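Accueil Projets Atelier Machines Réserver Contact

Flutach – point d'avancement, septembre
Pour : Lamisi Alhassan
De : Ayuba Ackah

Bonjour Lamisi, je fais vite, l'atelier ferme à 21 h et je voulais que tu aies ça avant la réunion. Le tableau de dépenses suit dans un autre mail.

En bref : les deux bras bougent ensemble depuis la mi-septembre. Prise correcte sur les objets rigides, médiocre sur la vaisselle. Budget tenu pour l'instant. Retard de deux semaines sur la partie logicielle, pas rattrapé.

Ce qui est fait

Montage mécanique terminé. Les pinces ont été reprises, jeu dans les mâchoires ramené à quelque chose d'acceptable. Alimentation séparée pour chaque bras, on ne fait plus sauter le disjoncteur du fond quand quelqu'un lance la scie à ruban. Le contrôleur Wustitel est en place, nouveau firmware chargé, les coupures de communication ont disparu (898 dans le journal du mois d'août, zéro depuis la mise à jour).

Arrêt d'urgence : posé et testé. Il manque encore l'étiquette réglementaire, Jasis doit me l'envoyer.

Le plan de travail cuisine est installé sur la table. C'est la configuration qu'on avait décrite dans le dossier : de la vaisselle à saisir, un meuble avec poignée, et de quoi travailler l'ouverture d'une porte à barre. Rien n'est encore vissé définitivement, je veux pouvoir déplacer les éléments tant que les trajectoires ne sont pas figées.

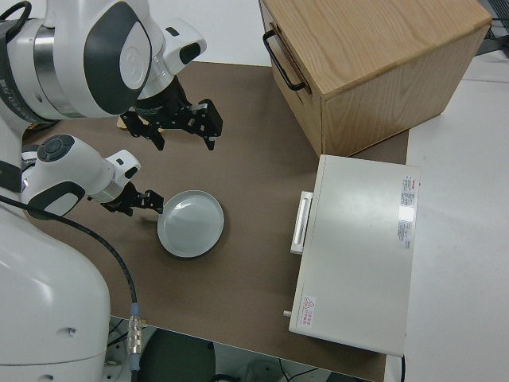

Flutach – les deux bras au-dessus du plan de travail, pince basse côté assiette.

L'assiette reste le point dur. Le rebord est trop bas pour que les doigts passent dessous proprement, il faut arriver presque à plat et là le poignet est en limite de course. Sur la dernière série, 68 essais, 7 prises tenues jusqu'à la dépose. C'est peu. Avec des doigts plus fins je pense qu'on fait beaucoup mieux, les pièces sont dessinées, reste à les imprimer. L'imprimante est prise jusqu'à la fin du mois par le groupe Kiều, j'ai demandé un créneau de nuit.

Le bras haut va mieux. Repérage des petits objets correct avec un bon éclairage, beaucoup moins le soir sous les néons. Il faudra une lampe dédiée, pas prévue au budget mais petite somme.

Ce qui coince

– Câbles. Trop de longueur sur la table, ça finira par accrocher. Je commande une chaîne porte-câbles.
– Étalonnage entre les deux bras à refaire à chaque démarage. Une demi-heure perdue à chaque fois, très pénible.
– La poignée du meuble : pas commencé. C'était au planning de septembre, je le décale en octobre.

Argent

Il reste 2000 euros sur l'enveloppe. Chaîne porte-câbles, lampe et filament passent dedans sans problème. Si on doit changer un moteur de poignet par contre, ça ne passe plus, et je préfère te le dire maintenant. Il chauffe un peu en fin de série – je surveille, pas d'alerte pour le moment.

Suite

Doigts fins imprimés et montés, nouvelle série sur l'assiette, puis la poignée. Étalonnage automatique si j'ai le temps, sinon on vivra avec jusqu'à la démo.

De ton coté j'ai besoin de deux choses : ton accord pour la lampe, et une réponse sur la date de la démo, même approximative. Jasis me la demande aussi pour réserver la salle.

Ayuba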